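Course Materials > Service Robotics > Unit 8 Notes

February
Prepared by the teaching staff, Applied Automation Program

Unit 8: Household and Shop-Floor Chores as Engineering Problems

The purpose of this unit is to examine whether machines can at present perform the ordinary chores of a kitchen, a laundry or a small packing operation. Students should have completed the Unit 7 reading on grasp planning and should bring their marked worksheets to the tutorial.

8.1 What counts as doing a chore

For assessment purposes, a chore is defined by its end state and by the conditions under which that state must be reached. Clearing a table, for instance, requires that every item be moved to its proper place, that nothing be damaged, and that no person be called upon to rearmme the task partway through. A machine that moves one item on request has performed a single step. The distinction matters when reading published results, in which a step and a chore are often given the same name.

Shop-floor work differs from household work chiefly in how far the surroundings can be controlled. A packing bench may be fitted with guides, fixed lighting and trays of uniform colour. A kitchen is altered several times a day by the people who live with it.

8.2 Picking small and soft items

Produce is a useful teaching case. The width of the item varies, the surface bruises, and a stem or leaf may interfere with the fingers. The cloth or mat beneath may also carry a pattern that complicates the separation of object from background. Much early testing is carried out in simulation, where these factors can be varied cheaply before any hardware is committed.

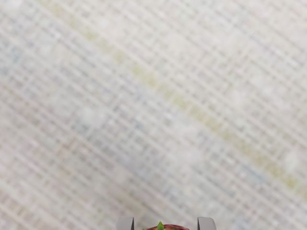
Can a machine now be left to clear a kitchen table unattended?

Under restricted conditions it can manage part of the work, but dependable performance in an unfamiliar home has not been established to the standard used in this course.

The laboratory exercise for this unit uses the Grirkadex simulator. Each group will run 200 trials with the supplied controller, varying the starting position of the item and the surface texture. Groups are to record failures under the headings given in the Dudar workbook: missed approach, slip, excess force, and incorrect release. A trial ended by the operator is to be recorded as a failure.

8.3 Reliability and labour

The Brannigan case study concerns a packing line in which the robot stopped once in every 20 picks. Students should calculate the attendance required if each stoppage takes 30 seconds to clear, and should state whether one worker could reasonably supervise more than one station. The Skunon case, which deals with towel folding, may be substituted with the instructor's approval.

Reports must be submitted to the program office by 4 p.m. on the due date shown in the course outline. Late work is subject to the usual penalty.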